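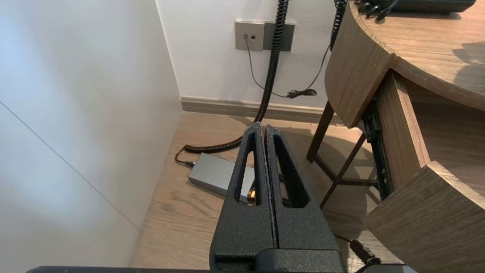
Corner under the desk: wall plates, coiled cable and grey metal box at floor level.

Virkeck Workspace Tidy, progress report to Kanow, 16/02/2024. Stage 4 covers cabling at desk height and below. Of the 80 work points on the register, 30 have been inspected and 10 remain on hold pending parts from Tavares.

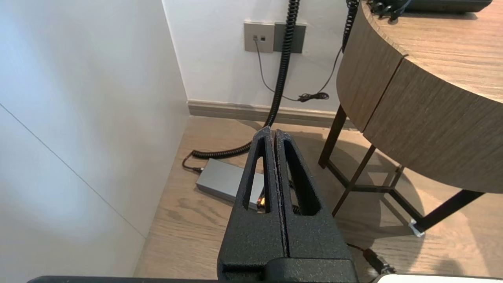

Cable management is the main item outstanding. The standard calls for leads to be clipped along the baseboard and kept off the floor. In this corner the thick coiled cable still loops across the floor near the power box, and a small bundle of black cord rests by the baseboard. Both are listed for clipping. Jarmila Ondrejka will confirm the order of work in February.
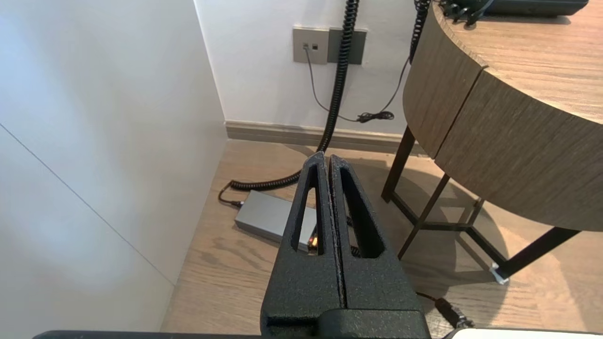 Two-jack plate and darker plate on the back wall.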